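What I Brought Home from the Skavix Open Day: Tips for Sorting a Kitchen Table

March 2022
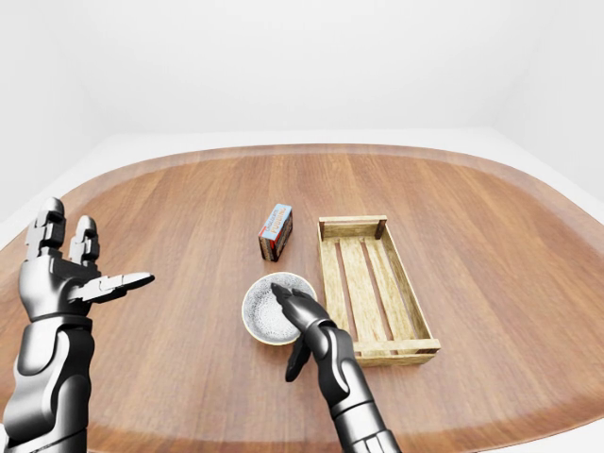
I went to the open day at Skavix mostly for the free coffee. They build software for two-handed household robots, and for one afternoon they let the public in to watch the hands practice clearing and sorting a kitchen table, first on a big screen in simulation and then on a real bench in the next room. I came home with more notes on tidying than on robots, so they are going on this page with the other kitchen tips.

Our host was Nelli Nurmi, who plans the table tasks. She used to run a school kitchen, and a lot of what she teaches the machines is what she taught new staff.

Pick up a bowl by the rim and support it.
Fingers inside, thumb outside, and don't squeeze. If the bowl is heavy or full, bring the other hand under it before you lift. At home I had been grabbing stoneware one-handed by the edge for years, and I have the chips to show for it.

Clear the landing spot first.
Before anything gets lifted, decide where it will be set down and make sure there is room. Nurmi said most of their early drops happened at the putting-down end, with the hand hovering over a full tray. It works the same way with a hot pan.

Use a shallow tray for anything you reach for daily.
A low wooden crate with a slatted floor is good for packets and small bowls. You can see everything in it, and crumbs fall through – put a sheet of parchment underneath and shake it out once a week. Deep boxes are for things you need twice a year.

Lay boxed mixes flat if the shelf gets bumped.
Pudding and gelatin boxes tip over easily when they stand on a narrow end. On a steady shelf, stand them up so you can read the names. In a drawer or on a cart, lay them down.

Keep one hand free.
The program they call Alemneh works with one hand and holds the other open and out of the way until it's needed. I tried this while unloading the dishwasher. It is slower for the first few days, then you stop knocking glasses together.

Don't stack unlike things.
A bowl in a bowl is fine if they match. A bowl on a box is not. The demonstrators had a log of 387 failed stacks pinned to the wall by the door, and the mixed ones took up most of the pages.

Wipe wood with the grain.
This one came from a man in line for coffee. Damp cloth, long strokes, then a dry cloth right after. Don't leave a wet bowl standing on a bare table, especially one with an oil finish.

The tour takes roughly 2 hours with the bench session. Children can come, but there is a lot of standing. The next open day is in September, and Nurmi said they plan to show cupboards and drawers. I'll add to this page if I go – I would like to know what they do about lids.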